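Rapport d'avancement no 3 – Programme Clokia
Volet : plans de travail et surfaces de découpe en cuisine collective
Rédaction : Signe Lindqvist, relecture Ebbe Holmgren

1. État des travaux

La campagne de prélèvements de novembre est close. Elle a porté sur 13 cuisines et fourni 2236 écouvillons exploitables, tous enregistrés dans la base Softić. Les doublons de saisie signalés dans le rapport précédent ont été supprimés et la table de correspondance des sites a été refaite.

Le protocole de nettoyage n'a pas été modifié. La dilution du détergent et le temps de contact restent ceux de l'annexe B. Le laboratoire Cullard a changé de lot de gélose en cours de campagne ; Torunn Forsberg a fait repasser les témoins sur les deux lots, sans écart au-delà de la tolérance fixée.

2. Surfaces étudiées

Trois familles sont retenues : pierre et aspect pierre, bois et bambou, polyéthylène. Les planches en bambou présentent la dispersion la plus forte entre répétitions. L'état des joints de collage est désormais relevé à chaque passage, avec la rugosité mesurée au centre et sur un angle.

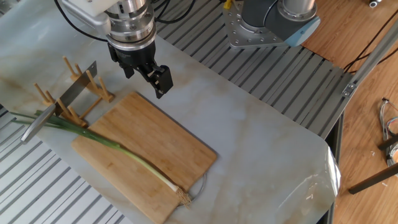
Fig. 1. Planche à découper en bambou sur plan de travail à motif marbré.

L'analyse statistique de la famille bois et bambou est confiée à Sixten Blomqvist. Le modèle mixte converge pour les sites à passage unique ; l'effet « opérateur » reste à isoler pour les autres.

3. Budget et écarts

Les dépenses de consommables sont conformes au prévisionnel. Un reliquat de 400 euros sur la ligne transport est proposé en report sur la ligne analyses. Accord demandé à Jillitz avant la prochaine échéance.

4. Suite

- Relecture des fiches de site par Margit Nordin.
- Seconde série de mesures de rugosité.
- Remise du jeu de données consolidé avec le rapport no 4.

Contact : secrétariat du programme Clokia | © Clokia, tous droits réservés | Haut de page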